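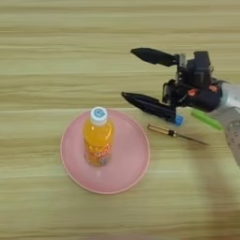

To: parnbridge-tableware
Date: May 13, 2021
Subject: Re: Plates as coasters on unsealed tops

> We have the Klinhom tables in the break room and people keep
> leaving juice bottles directly on the wood. Rings everywhere by
> the end of the week. Would a cork mat do, or is a small plate
> better? Also, what grit do you use on the old marks?

A plate with a raised rim. Cork holds the liquid against the surface and the ring comes back wider. A flat-centered plate also keeps a full bottle upright, provided the base sits entirely inside the well. If it straddles the slope it will tip when someone reaches for it.

For the marks: 400 grit, dry, with the grain only. Stay off the seams between boards, they round over quickly. Wipe, let it stand overnight, then one thin coat of Grultavix matte. A second coat goes shiny in patches and you will see it from the door.

Orange drink is worse than water. The dye gets into the open grain and sanding does not always reach it. I have two boards at home with stains from last July that I gave up on.

Skikent sells plain plates in packs of 13. Check the underside before buying. The last pack I had came with a rough foot and it scratched the finish.

> Is it worth sealing all the tables at once?

Yes, if you can clear the room for 50 hours. Otherwise do them in pairs.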